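Listening Together at Gokolard: A Report on Our Second-Year Music Project

August 24, 2022

When our group first sat down to choose a subject, we all wanted to do something about live music, because most of us had missed it so badly and talked of little else. Our tutor gently reminded us that "live music" was far too big for one term, and so after a good many cups of tea and at least one small argument we settled on listening clubs, where people gather in a room and play a whole record from start to finish. I had been to one as a child with my grandfather and remembered mostly the biscuits, so I was very pleased to have an excuse to go again!

The club we studied meets at Gokolard, which used to be a seed merchant's and still has the old name painted over the door. It is a friendly place with a low ceiling and rather too many cushions, and the sound is softer than you would expect from the size of the speakers. We went along to every meeting we could, first just to listen and later with our questionnaires, which we handed out in the interval.

What we wanted to find out was whether people hear an album differently in company. Several of us were sure that they must. I was less certain myself, as I do nearly all my listening on the bus and would have said that I paid attention well enough.

We gave out 90 questionnaires over the whole project and had 80 of them back, a far better return than we had dared to hope for. Of those, 51 said that they had noticed something new in a record they already knew, quite often a bass line or a backing voice. Another 31 told us they had gone home and played the same album again that week. (Some people ticked both, so please don't try to add these together, as I did on the first evening and got into a terrible muddle.)

The written answers were the part I enjoyed most. One lady wrote a page and a half about the second side of the Demow record, a trio album with hardly any drums on it, and how she had always lifted the needle before the last track. Somebody else said that he disliked jazz, had disliked it for years, and would be back next time all the same. A few people found the silence between tracks uncomfortable, and one asked whether talking might be allowed if it was done quietly.

We compared two evenings in more detail. The first was given over to Demow and the second to Marchal, a choir who sing mostly without accompaniment and whose album was recorded in a chapel. The audience for Marchal sat noticeably stiller, and the answers were longer and used more words to do with places, such as "cold", "stone" and "high up". With Demow people tended to write about the players. I don't think we can claim very much from two evenings, but the difference was clear enough that all of us remarked on it separately when we were marking up the sheets.

There were problems, of course. Our first questionnaire was too long, and the question about "texture" confused nearly everyone, including two of us who had helped to write it. We changed it after the first meeting to "What did the sound make you think of?" and had much better answers, though it does mean that the early sheets can't be fairly set beside the later ones.
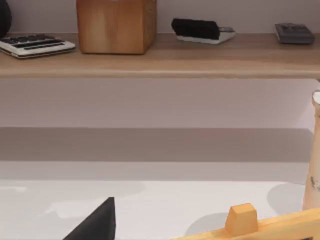 We also ought to have asked how people listen at home. It came up again and again in conversation, whether they had headphones or a kitchen radio or a proper pair of speakers, and we had left no space for it on the sheet. If another group takes this on next year, I would beg them to put that question first.

The last evening was a Sketus album, all slow organ pieces, and by then we had stopped collecting answers and could simply sit and enjoy it. I heard things in it that I had missed on the bus, so I suppose I should count myself among the 51, although I never filled in a form.

Our thanks go to everyone at Gokolard for the warm welcome and for letting us stay behind to stack the chairs. The blank questionnaire, in both versions, is at the back of this report, followed by the list of albums played.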